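Startseite | Projekte | Labor | Team | Kontakt

Projekt Flaltus: Bericht über den Fehler beim Greifen von Flaschen

Verfasser: Kedir Sisay, Praktikumsgruppe Nanitlow

In diesem Bericht beschreibe ich einen Fehler, welcher im Juli bei unserem Greifarm aufgetreten ist. Die Aufgabe lautete: eine durchsichtige Flasche mit 500 ml Inhalt vom Tisch nehmen, anheben und in eine Kiste stellen. Von 90 Versuchen sind 29 misslungen. In den meisten dieser Fälle hat der Arm die Flasche umgeworfen, bevor die Finger geschlossen waren. Einmal ist dabei Wasser in das Netzteil gelaufen, und die Sicherung hat ausgelöst. Verletzt wurde niemand, aber der Notausschalter war in diesem Moment zu weit entfernt. Das war unser eigener Fehler.
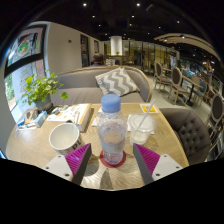 Unser Programm bestimmt die Position der Flasche aus dem Kamerabild und schickt danach den Abstand an die Steuerung Gebretsadik. Zuerst haben wir vermutet, dass die Motoren zu spät reagieren, deshalb haben wir zwei Tage lang nur die Motoren geprüft. Diese Prüfung hat keinen Befund ergeben. Danach haben wir die berechneten Umrisse einzeln angeschaut. Bei durchsichtigem Kunststoff sind die Wände für das Programm schwer zu finden; es sucht darum eine kräftige Kante in der Nähe. Steht die Flasche wie hier auf einem runden, dunkelroten Untersetzer, der auf beiden Seiten über den Boden hinausragt, so kann es den Rand des Untersetzers für den Rand der Flasche halten. Der berechnete Durchmesser war dann bis zu 15 mm zu groß, und die Mitte lag falsch.

Als Gegenmaßnahme suchen wir jetzt zuerst den Deckel und leiten von ihm die Mittelachse ab. Außerdem fährt der Arm die letzte Strecke langsamer und bricht ab, wenn der Kraftsensor zu früh einen Kontakt meldet. Das Netzteil hängt nun unter dem Tisch in einem geschlossenen Gehäuse. Der Notausschalter ist an der vorderen Tischkante befestigt.

Noch offen ist die Frage, wie sich das Verfahren bei Flaschen ohne Deckel verhält. Mit dem Modul Grallinness wollen wir dieses im nächsten Abschnitt untersuchen. Die Messprotokolle liegen im Gruppenordner.

2 Kommentare | 15-mal geteilt

Diese Seite verwendet Cookies. Akzeptieren | Einstellungen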